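# Should Parbridge get a night ferry?

Final report, Travel and Tourism Project
Team: Nelli Juntunen, Ojārs Luik, Mārtiņš Kļaviņa

We picked ferries because all three of us grew up taking them, and we had a great time with this project (even the spreadsheet part!). Our question was simple: could the Wallura line run an overnight boat to Parbridge in the summer and fill it? 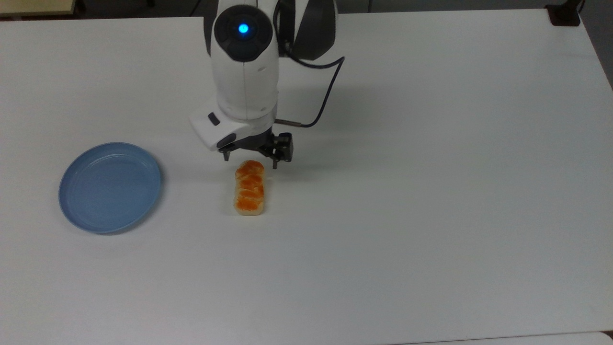
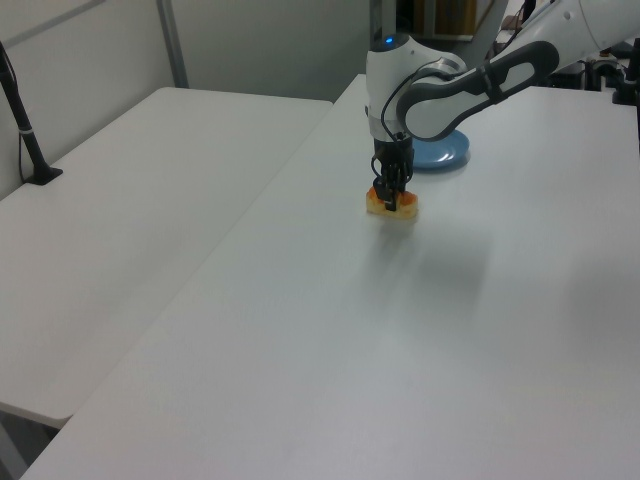
## What we did

The ship we planned around is the *Climia*, which has 900 berths and sits in Koppel harbor every night from 9 p.m. until morning. That was the fact that got us started. A ship that size, parked all night, all June!

We handed out a survey on the day boats and in the Koppel terminal and got 3,759 answers back, way more than we had hoped for. Ojārs did most of the terminal shifts and says he can now recite the boarding announcement in his sleep.

## What people told us

Most people liked the idea of sleeping on board and waking up in Parbridge. Families cared most about cabin price. Hikers wanted an early arrival so they could catch the first bus to the trails, and a lot of them said they would be fine with a reclining seat. Older travelers asked about noise, and many wrote long, really thoughtful notes on the back of the form. We read every one.

## Problems we ran into

The crossing is too short for a full night's sleep. Our fix is to let people board at 9 p.m., leave after midnight and stay in their cabins for breakfast at the dock. Heino Lukoševičius, our adviser, pointed out that this means a second crew, and our first budget had left that out completely. Mārtiņš rebuilt it, and the fares went up.

## Our suggestion

Try it for three weeks in June, with cabins and seats both on sale. We would still like to ask the Parbridge bus company about an earlier departure, and Nelli has started a draft of that letter.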